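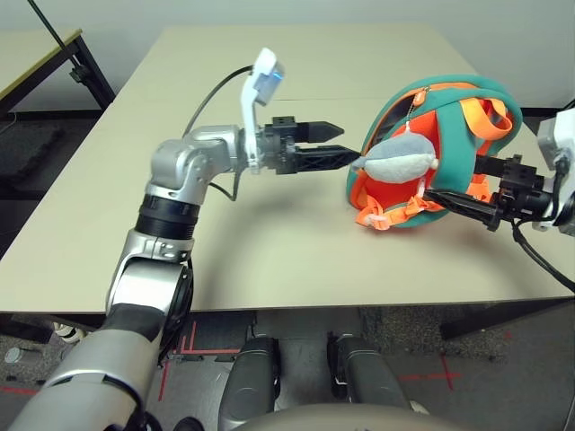
Teal outside, orange inside, and a gray fish on the zipper pull.

How Does a Bag Work?
by Haf Voyle, for the Wudora Kids page

Grab your bag. Any bag. School bag, swim bag, the one under the bed with last summer's sand in it. Got it? OK, put it on a table and let's go, quick, before somebody needs the table.

A bag looks like one thing. Really it's a bunch of little jobs sewn together. Outside, inside, zipper, straps, buckles. And sometimes a fish.

THE OUTSIDE

The outside is called the shell. Good name — some bags even have a rounded shape like a seashell. The shell gets all the rough stuff. Rain. Bus floors. Your brother sitting on it.

Lots of shells are made of nylon or polyester. Both are kinds of plastic, pulled into long thin threads and then woven over and under, over and under, like a basket only much smaller. Look really close at your own bag. See tiny squares? That's the weave. Some bags have extra thick threads every little way, so a rip gets to the thick thread and has a hard time going further. That kind is called ripstop. Rip. Stop. Easy one.

THE INSIDE

Inside is the lining. It covers up the scratchy seams so your sweater doesn't catch on them.

Now, color. Plenty of bags have a dark lining and oh boy, is it hard to find a black pen in one. Like looking for a cat in a closet. A bright lining — orange, yellow, lime — bounces more light back at your eyes, and dark things show up against it. Keys, pens, that one mitten.

Test it. Get a dark pen, a sheet of bright paper and a sheet of black paper. Put the pen on one, then the other. Squint. Which pen do you see first?

THE ZIPPER

My favorite part. Three things to know.

Teeth. Two rows of them, one on each side of the opening. Some are separate little teeth, some are a long plastic coil that looks like a squashed spring.

Slider. The lump that moves up and down. Inside is a channel shaped like a Y. Two rows go in at the top of the Y, get squeezed together, and come out the bottom as one row, locked. Pull it the other way and the middle of the Y pushes them apart again. So the slider is the whole trick.

Pull. The bit you hold. Often it's tiny! Hard with cold fingers, hard with gloves. So people hang things on it — a loop of string, a ribbon, a plush toy. A fish is a great handle. Soft, fat, easy to grab, and you can tell which bag is yours from across the gym.

Zipper stuck? Stop. Don't yank. Go back a little way the way it came, look for cloth caught in the slider, ease the cloth out sideways, try again. Still stiff? Rub the teeth with a pencil. The gray stuff in a pencil is graphite and it's slippery. (Wipe off the extra or you get gray fingers, and then a gray sandwich.)

STRAPS AND BUCKLES

The flat strong ribbon is called webbing. Same idea as seat belts. It's woven very tight so it doesn't stretch much when you load up the bag.

Then the buckles. There's two main kinds on kids' bags.

Side squeeze buckle. One half has prongs, the other half is a pocket. Push in, the prongs bend, spring back out, click. To open, squeeze both sides.

Slider buckle, or ladder buckle. No click. The webbing goes up over a bar and back down, and rubbing holds it still. The rubbing has a name, friction. Tilt the buckle, less rubbing, the strap slides. Let it lie flat and it grips again.

Why bother making straps longer and shorter? Becuase you're not the same size as your cousin. Also a winter coat is fat. Long strap for coat, short strap for T-shirt.

Try this one. Put 5 books in a backpack. Wear it with the straps long so it sags down by your bottom. Walk to the door and back. Now pull the straps short so the bag sits up against your back. Walk again. Same books! Feels different though, right? When the weight hangs far out behind you, your body has to lean forward to balance it. Close in, less leaning.

PACKING IT

OK so now fill it. First hold it open. Bags love to flop shut. Use one hand to press the side back and the other hand to put things in. Or ask a friend to hold.

Heavy flat things first, right against the back. Books, folders.
Middle sized things next. Lunch box, pencil case.
Light squashy things on top or down the sides. Hat, gym shirt.
Water bottle standing up, lid checked. Checked again.
Small stuff in the small pocket, always the same pocket.

Tuck loose straps in before you zip. A strap hanging out can catch in the teeth, or in a door, or on a bike wheel, and that last one hurts.

Then zip with two hands. One holds the cloth tight at the start of the zipper, other one pulls. Works much better than one hand and a lot of grumbling.

THE 90 SECOND EMPTY-OUT

Do this when you get home. Set a timer, 90 seconds.

Everything out on the table. Trash in the trash. Food in the kitchen (yes, the banana too). Papers to a grown-up. Turn the bag upside down over the sink or outdoors and shake. Crumbs! Then leave it open for a while so the air can get in.

If the lining is sticky, a damp cloth and a drop of dish soap. Let it dry all the way before you zip it. Shut in the wet and it'll smell like a pond, fish or no fish.

WORDS TO KEEP

Shell — the outside cloth
Lining — the inside cloth
Webbing — strong woven strap
Slider — the part of a zipper that moves
Friction — rubbing that slows things down or holds them still

MAKE A ZIPPER FRIEND

You need: felt, a needle and thread, a bit of stuffing, a short piece of ribbon, a grown-up nearby.

Fold the felt and cut out 2 fish the same size. Any color. Lay one on the other, put the ends of the ribbon between them at the nose so a loop sticks out. Sew round the edge, leave a gap at the tail, poke in the stufing, sew up the gap. Push the ribbon loop through the hole in the zipper pull, then pass the fish through the loop and tug it snug.

Done. Give it a name. Mine's called Sokham and has one eye, ran out of buttons.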